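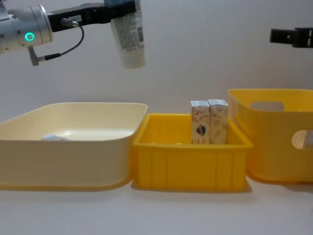
Fig. 3. Tube held upright over the gap between the cream tray and the middle yellow container.

Section 3. Setting out and filling your Gininari sorting set

By now you will have unpacked everything, peeled off the stickers you don't want and (we hope) found a good home for the cardboard. The next part is the one most people enjoy, and there is no hurry about it. Put the kettle on, bring the contents of the bathroom cabinet to the table in whatever bag or basket is handy, and give yourself an unhurried hour. Monday evening seems to be a favorite among the customers who write to us, though any evening will do nicely.

You will need:
The cream tray
The small yellow box
The large yellow bin with the handle opening
A clear table, wiped and dried
A soft cloth
A pen and the sheet of blank labels from the Tandero envelope

3.1 Placing the three containers

1. Wipe the tabletop and let it dry completely. A pale table is lovely for this job, as small caps and loose lids show up well on it, but a dark one with a light towel spread over it will do just as well.

2. Set the cream tray down first, on your left. It is the widest and shallowest of the set and it takes up the most room, so it helps to have it settled before you start arranging the others around it.

3. Put the small yellow box to the right of the tray, in the middle of the table. The two can stand close together, but leave yourself enough space to lift either one out without scraping the other.

4. Stand the large yellow bin on the far right, with the handle opening at the back. If your arms are short or your table is deep, draw the whole row toward you before you begin. You'll be reaching over it a good many times!

Note: Left-handed users often like the row the other way round, with the tray on the right. Nothing in the rest of this section depends on it – simply swap left and right as you read.

Caution: Don't set the row along the very edge of the table. A full tray is heavier than it looks, and one elbow is all it takes.

3.2 Deciding what goes where

Our own suggestion, which you should feel free to ignore, goes like this. Squeeze tubes live in the cream tray, where they can lie down and be read from above. Small things that roll or get lost, such as lip balms, tweezers and travel sizes of 50 ml or less, go in the small yellow box. The large yellow bin takes whatever is tall or boxed, and the spare you bought in August and forgot you had.

5. Pick up one item at a time and read the label before you put it anywhere. It does slow you down a little at first, and then after a while you find you are hardly going back to move anything.

6. Check that each cap is closed. Hold a tube with its cap down for a moment over your cloth, and give the cap a small extra turn or a firm press if you have any doubt about it.

7. Put anything past its date to one side. Please don't rinse old creams and ointments down the sink. Medicines should go back to a pharmacy that accepts them.

Caution: Keep medicines, razors and nail scissors out of open containers if small children visit your home. The Gininari set has no lids and no locks, and it is meant for everyday toiletries only.
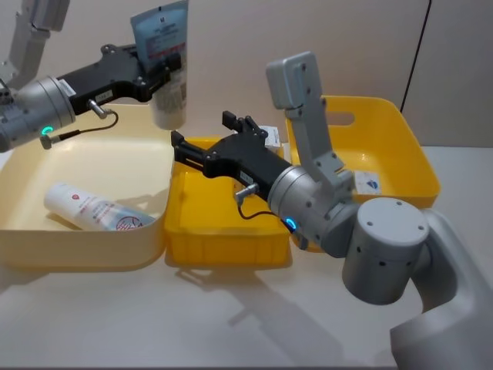

3.3 Laying tubes in the tray

Tubes are happiest lying flat, with the printed side up and a little air between them, and the tray was given its low sides and rounded corners with just that in mind. Begin with your longest tube and try it at a slant, the way the white one lies in the cream tray in Fig. 4, with its flat crimped end over to the right. A slanted tube is easy to pick up by either end, and you can tuck shorter ones into the corners it leaves free. If you would sooner have neat straight rows, by all means have them – you will fit in a few more that way, and some people just can't relax until everything is parallel.

8. Lower each tube to the floor of the tray before letting go. Dropping one in from a height can pop a flip cap open, and toothpaste is a tiresome thing to get out of a corner.

9. Turn the label toward you, or at least so that you can read the name without lifting the tube.

10. Stop at a single layer. If you have more tubes than the floor of the tray will take, move the ones you use least to the large bin and stand them on their caps along one side.

Note: Half-empty tubes will lie flatter if you first press the contents down toward the cap with the side of your hand.

3.4 Labels and last checks

11. Write one label for each container and stick it wherever your eye falls first. Press down firmly and leave it for 7 hours before wiping over it with anything damp.

12. Carry the containers to the shelf one by one, using both hands under the tray. The large bin may be lifted by its handle opening when lightly filled, but do support it underneath if you have been generous with the shampoo.

If a label won't stick, wipe the spot with the cloth, let it dry and try a fresh one. Spare label sheets can be ordered by post from the Prustel counter; please address your note to Tatu Rashidi and mention which set you have.

Cleaning is covered in Section 4.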